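Ludstead Reuse Center
Minutes of the Operations Meeting, December 25, 2021

1. Minutes of the previous meeting
Accepted with one correction: under item 4, the bench height should read 808 mm.

2. Visit to Pelkonen, demonstration of the Clorkon disassembly cell
Four members attended the demonstration. The host presented the cell in two parts, a talk on throughput and then work on desktop towers with the side cover open.

2.1 Throughput. Pelkonen reported 1076 towers logged since September, of which 1075 had a complete parts record. The one incomplete record was put down to an unreadable asset label. Members asked for the figures by model. The host will send them.

2.2 Scope. The arm is used for drives and drive carriers. Cables are unplugged by the operator. Heatsinks, power supplies and boards are outside the present scope. The host does not plan to change this before the next software release.

2.3 Gripper. Two parallel fingers, with a camera at the wrist. Finger pads are changed by hand. The meeting noted that loose cabling inside the case is the main concern for our intake, where models are mixed and cables are seldom tied back.

2.4 Safety. The cell is fenced and has a light curtain on the loading side. The host confirmed that the operator must reset the cell after each interruption. Our floor plan would need a second emergency stop near door B. 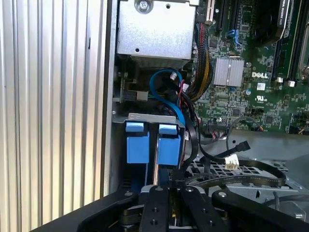
Fig. 1. Clorkon gripper at the blue drive-carrier latches, Dell tower.

2.5 Cost. Lease terms were quoted verbally only. No decision can be taken until a written offer is received.

3. Forel proposal
Forel has offered to test 191 of our towers on its own semi-manual bench at no charge. Agreed to accept, subject to drives being wiped on site first. Transport to be arranged by the warehouse.

4. Actions
Operations: request written lease offer and figures by model from Pelkonen.
Safety: mark up floor plan with second emergency stop.
Warehouse: set aside towers for Forel and confirm pickup.

5. Any other business
The label printer at intake is to be replaced under the existing service contract.

Meeting closed at 11:40.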